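4. Recording Demonstrations for the Relabeling Method

This section covers the collection of paired-arm demonstrations for hindsight relabeling, as used in the Hanorley tabletop study. Complete Section 3 (Arm Homing and Wrist Camera Focus) first. Operators who only want to replay stored episodes can skip to Section 5.

4.1 Before you start

The method takes one long, unscripted recording and cuts it into short segments afterward. Each segment gets its own instruction label, written from what the arms did and not from what the operator meant to do. Operators should therefore work without a task list.

1. Turn on both follower arms and wait for the status lights.
2. Start the Ciobanu recorder on the host laptop. Leave the leader arms in their rests until the recorder reports READY.
3. Open a new session and enter the operator initials. The session number is assigned automatically. The reference set ends at session 1444.
4. Choose tableware of more than one size and place it anywhere both wrist cameras can reach.
5. Check the live view from each wrist camera, then from the fixed camera.

Note: Do not fix objects to the tabletop. Segments in which an object slides are kept, and the labeler has a separate tag for them (SLIDE).

Caution: Keep hands and sleeves outside the rails whenever the recorder shows READY or RUN. The arms follow the leaders without delay, including any accidental bump.

4.2 Wrist view and contact segments

The segment cutter looks for changes in gripper opening.
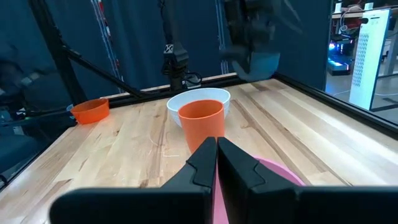 Segment boundaries are proposed at every closing or opening that lasts longer than six video frames. The threshold was set by Aicha Tazi on the March recordings and works for most rigid tableware. Thin rims are the hard case. With the fingers nearly together over a pink plate or shallow dish, the opening value is close to that of an empty closed gripper, and the cutter cannot tell a rim grasp from a miss. The wrist view also loses much of the dish behind the fingers in this pose. For such segments, set the proposal to REVIEW and use the fixed camera to decide the label.

To review a proposed boundary:

1. Select the segment in the left column.
2. Press B to step back to the last frame before contact.
3. Step forward until the fingers stop closing. Mark this frame as the grasp frame.
4. Compare the object position in the next 40 frames. If it moves with the gripper, label the segment PICK. If it does not, label it TOUCH.
5. Save. Unsaved marks are lost when another segment is selected.

Note: TOUCH segments are not failures. They are used in training with their own instruction text ("touch the plate"), and removing them lowers the score on the held-out layouts.

4.3 Two-arm segments

When both arms move at the same time, the cutter runs once per arm and then merges the results. Boundaries that fall close together are joined, and the segment takes the label of the arm that made contact first.
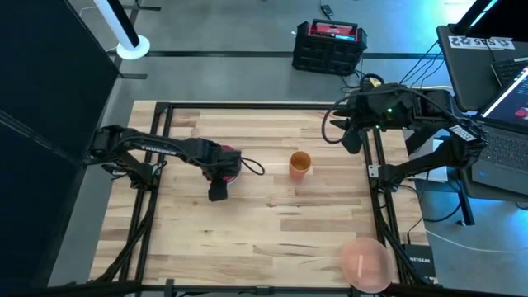 The merge can be turned off under Settings – Cutter – Per Arm. Do this only for sessions with handovers, where the joined label would hide the transfer. The Nonex export format stores one label per segment, so per-arm sessions must be exported as two files.

Caution: Do not change the merge setting in the middle of a session. The recorder does not write the change to the log.

4.4 Expected result

The reference set holds 3633 segments after review. A policy trained on it should follow short instructions for objects seen in the recordings, in new positions. It should not be expected to follow instructions that chain several actions; see Section 7 for the planner option.

If the policy closes the gripper short of the object, check the following:

– The wrist camera focus has not shifted since Section 3.
– Grasp frames were marked at the end of closing, not at the start.
– Left and right wrist streams were not swapped during export.

Gripper pads are supplied by Fastent and should be replaced in pairs. Send corrections to this section to Benedikt Gerlach, with the session number and the segment index.

Section last revised 2018-04-29.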